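Print this section | E-mail this section

4.2 What people do with the white one

Bedding, as the Ultach households handled it, does not come in sets. It is bought in sets, and for one night it may even be slept in as a set, but by the second wash the pieces have dispersed into the general population of the linen shelf. Of the 41 households in our study, only 7 could produce a matched sheet and pillowcase on request, and in two of those the sheet was still in its wrapper.

Our interest is in how people sort the remainder. Issa's earlier work on the Stesidach apartments proposed that linen is sorted by size. We found little sign of this. Size is hard to judge in a crumpled cloth, and most people we spoke to had given up judging it. Print did nearly all of the work. A loud fabric was named at once ("the kids' one," "the one from my sister") and sent to its bed. Plain white cloth had no such luck. It was picked up by whatever part came to hand, held out, looked at, and put down again, often in the same heap.

Participants described white pieces as "probably a pillowcase" far more often than the shelves could justify. Hulme calls this the pillowcase presumption, a term we keep with some reluctance. One participant had presumed her way to nine pillowcases and no top sheet. She blamed the dryer.

Figure 3 shows the usual contrast. The printed teal fabric could be picked out from the doorway by anyone in the household. The white cloth, gathered to a point at its lower edge and hanging in folds above it, gives away very little until it is spread flat, a step that most households put off until December, when guests were expected.

Figure 3. White cloth held by its lower edge, with teal printed fabric behind.

Related items
Karaca: Folding as negotiation
Nemard: The airing cupboard revisited
Hulme and Issa: Odd socks, a reply

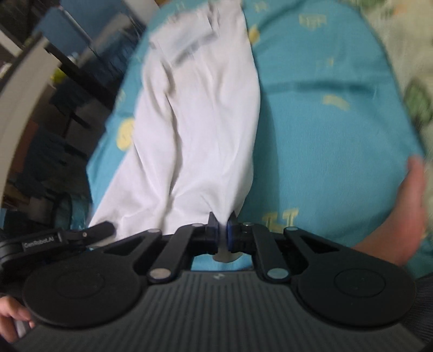
Fig. 3. White cloth and teal print.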